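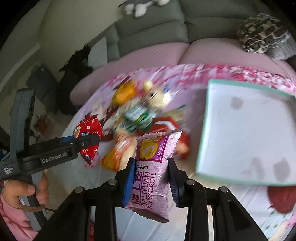 Figure 7.1 A packaged Swiss roll, labelled in Chinese and English.

Print this page | E-mail this chapter

Chapter 7
From the Page to the Series: Adapting a Novel for Television

When a production company buys the rights to a novel, it buys a permission and not yet a programme. Between the signing of the contract and the first day of shooting there is a long work of reading, cutting and rewriting, and this work is the subject of the present chapter. We shall follow mainly one case, the six-part series Sturnport, made from the novel of the same title by Ivars Pētersons. The case is useful to students for a simple reason: the company, Malex, kept all versions of the scripts and allowed us to read them.

The novel tells of a harbour town in which two families, the Rishams and the Radebes, quarrel over a closed cinema. It has 113 short chapters, and in most of them very little happens that a camera could record. People remember, they suspect, they write letters which they do not send. A reader accepts this gladly. A television viewer, who has perhaps come home tired and has the remote control in the hand, is less patient.

7.1 What an option is

An option gives to the producer the exclusive right, for a limited period, to develop the book. The full price is paid only if the project goes forward. Many options end without any programme, and the rights then return to the author, who may sell them again. In the case of Sturnport the first option expired in October, and Malex took the second one in the following year with a different writer.

Students often believe that the author of the book decides how the series will look. This depends on the contract. Pētersons had the right to be consulted, but he had no right to refuse. He read each draft and returned it with notes in the margin, 141 of them for the first episode alone. The writers followed some of these and left the others – an ordinary proportion, as we shall see in 7.4.

7.2 Finding the shape

The first outline kept the order of the novel. It was faithful, and everybody who read it found it slow. In the second outline the burning of the cinema, which in the book comes almost 30 chapters before the end, was moved to the close of episode one. From this decision all other changes followed. The grandmother's letters became a voice heard over the pictures, then were removed, then came back in episode four as one single letter read aloud at the kitchen table.

Notice that the town itself was also changed. The novel has a population of 2000 and gives a name to a surprising number of them. The series joins several neighbours into one character, the ferry operator, and gives her the humour which in the book belongs to the narrator. Whether this is a loss is a question of taste, and the critics did not agree about it.

Before you continue, read the extract from the novel at the end of this chapter, and only afterwards the scene made from it. Mark in pencil every line of dialogue which is found in both texts. There are fewer than you would expect, and their position in the scene deserves your attention.

3 comments | Share (12)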